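Home > Community Help > Care and Repair > Bags, Straps and Outdoor Fabric

PU coating on the inside of a rucksack has gone sticky. Strip it, or recoat over the top?

Asked by Tahsin Mondal
Tags: coating, polyurethane, polyester, waterproofing, hydrolysis
Viewed 1,682 times

I have a 28-litre polyester rucksack, a Debnath, bought second-hand. The outer fabric is sound. The seams are sound. The inner face of the main compartment has a polyurethane coating which has become tacky over the whole of the lower half, and on the base panel it is coming away in flakes the size of a fingernail. There is a sour smell, stronger after the bag has been shut up in a cupboard.

What I have tried so far:

Sponged the inside with warm water and a little washing-up liquid. The smell went for two days and came back.

Dusted the tacky area with talc. It stops things sticking but leaves white marks on everything I put in the bag.

Wiped a small test patch with surgical spirit on a cotton cloth. The coating softened and rolled up into grey crumbs, and the fabric beneath looked undamaged.

My questions are these. Is it worth removing the whole coating, or can I put a new coating over the old one once it has been cleaned? If I remove it, what is the gentlest method that does the job? And is the foam in the back panel likely to suffer? It is sewn in and cannot be taken out without unpicking the binding.

I do not need the bag to be fully waterproof. I use a liner in wet weather. I would like it to stop smelling and stop shedding.

Comments on the question

Nazma Dewan: Can you say whether the coating on the lid and side pockets is the same? Those often fail later.

Tahsin Mondal: The lid is still smooth and dry to the touch. Side pockets are uncoated mesh.

3 answers

Answer by Sandamali Sultana (accepted)

Do not recoat over it. What you have is hydrolysis: moisture in the air breaks down the polyurethane, and ester-based types go first. A fresh layer will only bond to a failing one and will come off with it. Strip the affected panels back to bare cloth, then decide whether you want a new coating at all.

Method, in the order I would do it:

1. Empty the bag, open every zip and turn the main compartment inside out as far as the back panel allows. Vacuum off the loose flakes with a brush head.

2. Make up a bath of warm water, no hotter than your hand can stand, with a good squirt of washing-up liquid and four tablespoons of washing soda. Submerge the coated part only. Leave it for an hour.

3. Work at the surface with a soft nailbrush. On a badly degraded coating most of it will slough off at this stage. Change the water when it goes cloudy.

4. Rinse until the water runs clear. Dry inside out, in shade, with air moving over it. Allow two full days if the foam has taken up water.

5. Treat whatever is left with surgical spirit on a white cloth, one area at a time the size of your palm, with the windows open and no flame or heater in the room. Wear gloves. Wipe in one direction and turn the cloth often, or you will spread the residue.

Keep the spirit away from the foam, any glued labels and the printed logo. Closed-cell foam copes with soapy water well enough. Open-cell foam holds it for a long time and is the usual cause of a smell returning after the coating has gone, so press it between towels before hanging.

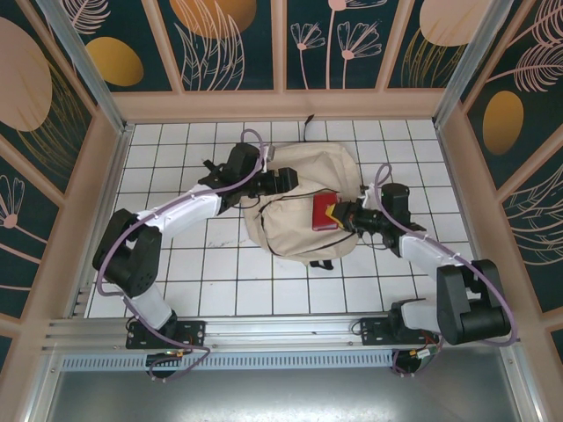
Bags, Straps and Outdoor Fabric team, Community Help

On recoating. If the bag only ever carries a liner, I would leave the cloth bare. Uncoated polyester of that weight is a little floppier and will fray faster at any cut edge, so check the seam allowances inside and run a zigzag over any that are raw. The smell comes from the coating itself, and it fades as the residue is removed.

If you do want a coating, use a water-based polyurethane fabric sealant thinned as the label directs, two thin coats, the second brushed at right angles to the first. Do not use silicone on a panel that still has traces of polyurethane on it. Adhesion is poor and it cannot easily be removed later.

The lid can be left alone for now. Check it in May and again at the end of summer. Press a strip of masking tape on the inner face and pull it off smartly. If flecks come away on the tape, the lid is going the same way.

For scale, my own bag (a Stela day sack, similar size) went from 742 g to 701 g after stripping.

Comments on this answer

Tahsin Mondal: Did the base panel in two baths. The second was needed for the corners, where the brush would not reach. What do you use there?

Sandamali Sultana: An old toothbrush with the bristles cut down by half. A wooden lolly stick for the seam itself. No metal.

Arif Jayasinghe: Washing soda will dull aluminium buckles and zip pulls if they sit in it. Tie them up out of the water.

Sandamali Sultana: Agreed, I should have put that in. Plastic hardware is unaffected.

Answer by Arif Jayasinghe

The above is right for polyester. Since people find these pages by searching, a note for other fabrics.

Nylon: same method, but it takes longer to dry and may pucker slightly along the seams. This relaxes with use.

Cotton canvas with a coated back: do not soak. The canvas will shrink and the coating will not, and you will get bubbles. Dry brush, then spirit on a cloth, and test the dye somewhere hidden.

Laminated cloth with a film on the inside: leave it. Once the film separates there is no sensible home repair.

On storage, which is where most of these fail. Keep the bag hanging, unzipped, in a room and not in a loft or garage. A sachet of silica gel helps only if it is dried out now and then. Mine go in the oven on a baking tray at the temperature printed on the sachet. I used a Bresix cupboard dehumidifier for one winter and could not measure any benefit in an unsealed wardrobe.

Comments on this answer

Nazma Dewan: Is the tape test any use on nylon?

Arif Jayasinghe: Yes, same test.

Answer by Mahfuz Sultana

Just put it in the washing machine on 40 with a cup of bicarb. Did mine (an Inex), came out fine, bit of white stuff in the drum but it wiped off.

Comments on this answer

Sandamali Sultana: Please be careful with this. Flakes of coating collect in the pump filter, and spinning a bag with sewn-in foam can crease the foam permanently. If anyone does it, use a laundry bag, no spin, and clear the filter afterwards.

Mahfuz Sultana: fair enough, I did have to clean the filter

Tahsin Mondal: Update. Base and lower sides now bare, residue taken off with spirit as described. The back panel took three days to dry. No smell after a week shut in the cupboard. I have zigzagged two raw edges at the base and will not be recoating.

Related questions

Removing mildew spots from a light-coloured canvas tote
Which thread for replacing a rucksack shoulder strap?
Zip slider splits behind the pull, teeth look fine
Drying a bag with sewn-in foam during winter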